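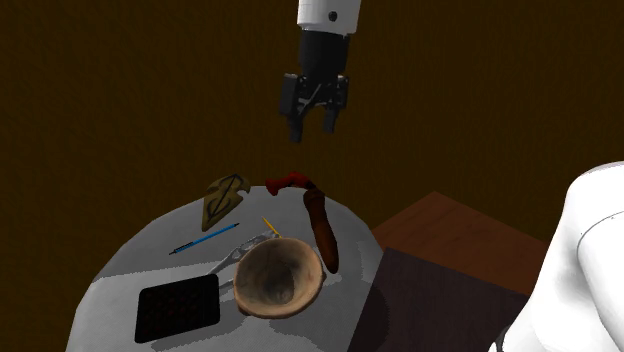
Pencils have lead in them and lead is a poison, so why are kids allowed to use them at school? Halina Szulc wanted to know, and she also asked why you can rub out pencil but you can't rub out pen.

The first part has a short answer. There is no lead in a pencil. The grey stuff in the middle is graphite mixed with clay. People call it lead because of a mistake made hundreds of years ago, and the name stuck.

What is graphite?

Graphite is a soft, dark grey mineral that is dug out of the ground. It is made of carbon. Carbon is also what diamonds are made of, and there is a lot of it in charcoal and in your own body.

In a diamond, the tiny bits of carbon, called atoms, are locked together tightly in every direction. That makes a diamond very hard. In graphite the atoms are joined in flat sheets, and the sheets are stacked up like pages in a book. Each sheet is strong, but the sheets don't hold on to each other very well. They slide apart easily.

When you write with a pencil, you are rubbing sheets of graphite off onto the paper. Paper looks smooth but it is made of tangled fibres, and up close it is quite rough. The bits of graphite catch in the fibres and stay there. Glass is much smoother, so an ordinary pencil hardly leaves a mark on a window.

Where did the mistake come from?

In the 1500s people found a large amount of very pure graphite in the north of England. Farmers used lumps of it to mark their sheep. It was dark, shiny and heavy looking, and people thought it must be a kind of lead. It took a long time for scientists to work out what it was. The word graphite comes from a Greek word that means "to write".

The first pencils were sticks of graphite wrapped in string or sheepskin to keep people's hands clean. Later on, people put the graphite inside wood.

How is a pencil made?

Good lumps of pure graphite were hard to get, so in the 1790s a new way was worked out in France, and factories still do much the same thing today.

Graphite powder is mixed with clay and water to make a thick paste. The paste is squeezed through a small hole, so that it comes out as a long, thin string. The string is cut up, dried and baked in a very hot oven. Then it is dipped in wax or oil, which helps it slide across the paper.

The wood starts as a flat piece called a slat. A machine cuts grooves in the slat, and a core is laid in each groove. A second slat with matching grooves is glued on top. Now it is a kind of wooden sandwich. The sandwich is cut into separate pencils, and the pencils are painted.

If you look at the end of an unsharpened pencil, you might be able to find the join where the two halves meet. It is hard to spot on a good one.

What do the letters mean?

Many pencils have a letter or a number and a letter printed on the side. H stands for hard and B stands for black. An H pencil has more clay in it, so the line is thin and pale. A B pencil has more graphite, so the line is dark and it smudges. A 6B is softer and darker than a 2B. HB is in the middle.

Why can you rub pencil out?

Graphite sits in the top of the paper. It doesn't soak in. When you rub it with an eraser, the graphite sticks to the eraser more than it sticks to the paper. Little crumbs of eraser come off too and carry the graphite away with them. Before there were rubber erasers, people used balls of soft bread.

Pen ink starts out wet. It soaks down into the fibres and colours them, and then it dries. An eraser only reaches the surface, so it can't get the ink out unless it scrapes away some of the paper as well. There are pens with special ink that disappears when it gets warm. Rubbing makes heat, and the heat turns the ink clear.

Try it yourself

You will need a soft pencil, a ballpoint pen, a piece of white paper, an eraser and some sticky tape.

Draw 3 short lines in pencil and 3 in pen. Leave them for a minute.
Smudge one of each with your finger.
Rub one of each with the eraser.
Press sticky tape on the last two, then peel it off slowly and stick it on a clean part of the paper.

Look at the tape to see how much of each line came up. If you used very thin paper it may tear, so peel it gently.

A question from Elżbieta Wróbel

Elżbieta asked if it matters if she swallows a bit of pencil core. Graphite and clay are not poisonous, and a tiny crumb will not usually hurt you. Pencils are still not for chewing. The paint can flake off, wood can give you splinters, and a sharp point can hurt your mouth. If a piece gets stuck in your skin, tell an adult.

Words to know

Carbon: a material found in all living things, and in coal, graphite and diamonds.
Core: the part of a pencil that makes the mark.
Fibre: a very thin thread. Paper fibres mostly come from trees.
Mineral: a solid material that forms naturally in the ground.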